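Brambridge Residents' and Members' Forum
Facilities and Housekeeping > Linen and Laundry
Thread: Towel return baskets: folding before collection

Posted by K_Cloutier_Facilities
2025-10-29, 09:14

Dear members,

Following the October meeting of the Housekeeping Working Party, I write to invite comments on a proposed change to the towel return procedure at the Brambridge building.

At present, used hand towels are placed in the return baskets in whatever condition they leave the user's hands. Breltlow, who launder the stock under contract, have asked us to consider whether towels could be folded once, lengthways, before being placed in the basket. The stock stands at 300 white towels. The contractor's staff shake out each crumpled towel by hand before it is sorted, and this is charged to us as handling time.

The proposed wording for the notice is as follows:

"Members are asked to open out each towel, fold it once along its length and lay it flat in the basket. Towels which are stained should be placed in the separate bag provided."

Comments are requested before the notice is sent for printing.

Karine Cloutier
Facilities Office

Posted by Linen_Store_2
09:51

Thank you for the opportunity to comment. The linen store supports the proposal in principle. Crumpled towels take up a good deal more room than flat ones, and the baskets in use are shallow. A single towel dropped in without folding can fill one.

I would ask that the second sentence of the notice be given greater prominence. Stained towels mixed with the general return are the larger difficulty from our side.

Posted by Siriwan_Desk
10:20

The Siriwan reading room wishes to register an objection.

Our members use the towels for wiping down tables and equipment at the end of a booking. Asking them to open out and fold a used towel means handling it a second time, often directly before the next booking arrives. We have no sink in the room. In our view the folding should remain with the contractor, who is paid to do it.

We have no objection to the bag for stained items.

Posted by K.Aryee
10:48

I have some sympathy with the previous post, but I do not think the objection should stand in the way of the whole proposal. May I suggest that the rule be limited to towels which have been used lightly, and that those used for cleaning go straight into the bag with the stained ones?

There is also the matter of twisting. A number of members wring a towel and leave it in that state. A towel left twisted dries slowly in the middle and, in my experience, comes out of storage with an odour. If the notice says only one thing, I would prefer that it say "please do not leave towels twisted".

Kekeli Aryee
Workroom Users' Representative

Posted by Grekitz_House
11:32

Grekitz House adopted a folding rule two years ago. It was observed for the first month and then largely ignored. We replaced it with a rule that towels should be "laid open, not rolled or knotted", which has been better received. Members appear willing to drop a towel flat. They are less willing to fold it.

I would also query the phrase "along its length". Several of our members asked which way that was. The woven border runs across the short ends on our own towels, and a reference to the border may help if yours are similar.

Posted by Siriwan_Desk
11:45

The Siriwan reading room could accept "laid open". We maintain our objection to folding.

Posted by Linen_Store_2
12:06

With respect to Grekitz House, "laid open" does not work in a basket of this size. The towel is wider than the basket and will bunch up at the sides. It must be folded at least once or it will not lie flat. I accept the point about the wording.

Can the Facilities Office confirm whether discolouration counts as staining for the purposes of the notice? We receive many towels with a pale tan or orange mark which does not wash out. Some departments bag them and some do not.

Posted by K_Cloutier_Facilities
14:03

I am grateful for the comments received. In reply to the points raised:

Discolouration of any kind will be treated as staining. The notice will be amended to read "stained or discoloured".

The reference to length will be replaced by "bring the two bordered ends together", subject to the agreement of the linen store.

Mr Aryee's sentence on twisting will be added. The position of the Siriwan reading room will be reported to the Working Party, and cleaning towels may go directly into the bag in the meantime.

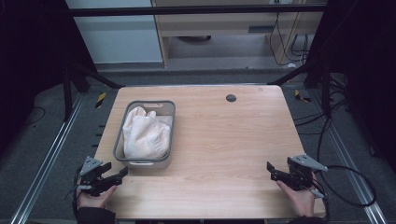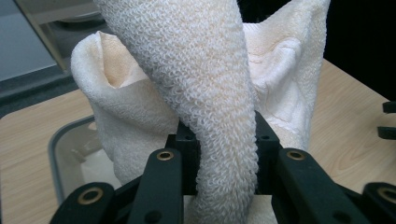
White towel, unfolded: in the grey return basket (first photograph); part twisted, with a discoloured patch inside a fold (second photograph).

Posted by K.Aryee
14:37

Thank you. The second photograph shows the sort of twist I had in mind. I am content with the amended wording.

Posted by Linen_Store_2
14:52

Agreed as to "bordered ends". Please send the store a copy of the notice when printed, and a further supply of bags.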